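Do we really need another loyalty scheme? Speaker notes, Druston small cafés meet-up, March 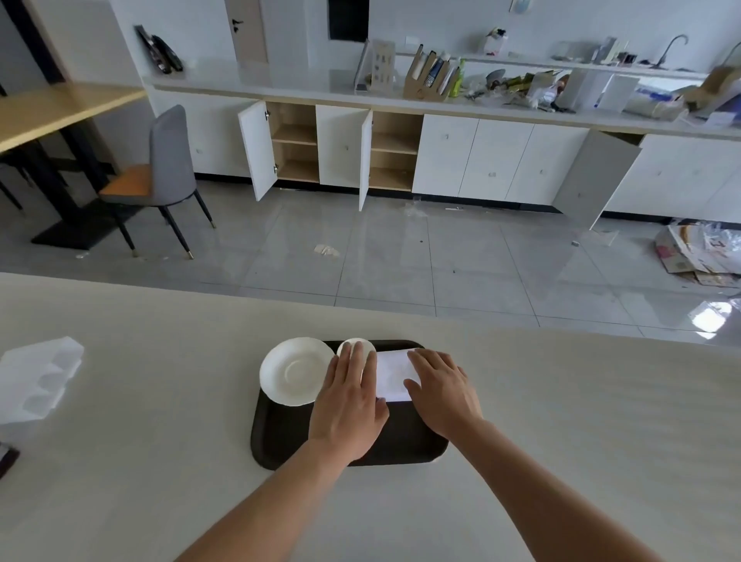 Start with the card in your wallet. Ask for hands up: who has one with two stamps on it and no memory of getting them? Wait. Then the claim we all get sold, that a points app brings people back. I ran one for a year in Drodimby and I don't believe it. Regulars signed up on day one, and they were coming anyway. What they talk about at the till is the stuff on screen now: a plate and a saucer on a brown tray, a paper napkin folded beside them. Don't get sentimental about it. Move on.

Numbers. We paid some 2,000 over the year for the app, before the free drinks. Sales rep said visits were up 33 per cent. Up on what? He compared March with January. Pause here, let the January people groan.

Gholamreza Hashemi's objection (he'll be in the room, so be fair): his Cloltia shop did see new faces after joining. Fine. It had also just moved next to the bus station. I'd want to see the same thing at a shop that stayed put.

Coman slide. Four emails a week to customers who asked for none. Read one subject line aloud, no more, they get the point.

What I'd ask any rep:
Who was coming before?
Who pays for the tenth coffee?
Can I leave, and do I keep the customer list?

Þröstur Grímsdóttir still uses paper cards and says they do nothing either. Quote her if time is short.

Skip the birthday rewards bit unless someone asks. Questions until ten to four, then hand back the clicker.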